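Planero Help > Card Rooms and Home Games > No-limit rules

Short all-in raise: can the original bettor raise again?

Gisela Diekmann
29 October 2020

No-limit hold'em, small tournament, flop. First player bets 100. Second player is all in for 190 total, so the raise is 90. Third player calls 190. The first player had 1,441 left behind after his bet and announced a re-raise. The dealer allowed it. I objected on the grounds that the all-in was short of a full raise. The dealer's position was that 90 is more than half of 100 and therefore counts.

Which is correct? Also, could the third player have raised instead of calling?

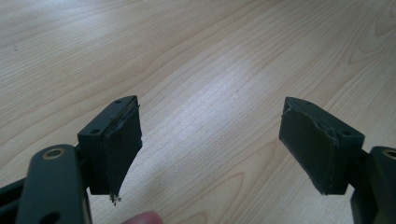
Karthikeyan Thampi
The dealer was wrong. The half-bet rule belongs to limit games. In no-limit, a raise must be at least the size of the last full bet or raise on that street. The last full bet was 100, so an all-in raise of 90 does not reopen the action for anyone who has already acted. The first player can call 90 more or fold.

The third player had not acted yet, so he could have raised. His minimum was 290 total by the usual reading - the 190 already out, plus a full 100.

To settle it at the table:

1. Find the last full bet or raise on the current street. Before the flop this starts at the big blind.

2. Subtract the bet being faced from the all-in player's total for the street. If the result is smaller than the number from step 1, the raise is short.
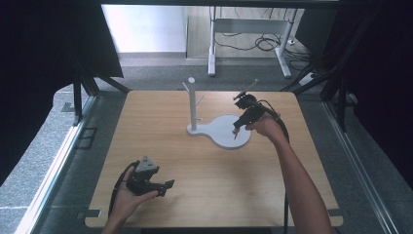 3. For each remaining player, check whether he has already acted. If he has, compare his last action with what he now faces. Less than a full raise means call or fold.

4. Two short all-ins in a row can add up to a full raise. Most tournament rules reopen the action in that case. Check your own house rules.

Side pots do not affect any of this.

Brelivow
Same as above. We played half-bet for years in our Trendano league and changed it in July after an argument that took up most of a break. Write it on the sheet before you start. Some rooms may still do it differently so ask the floor. Not sure about the 290 part, I would have said 200 but I mostly play limit.

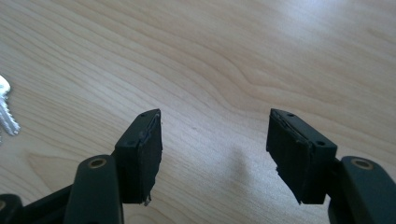
Tabletop, light wood grain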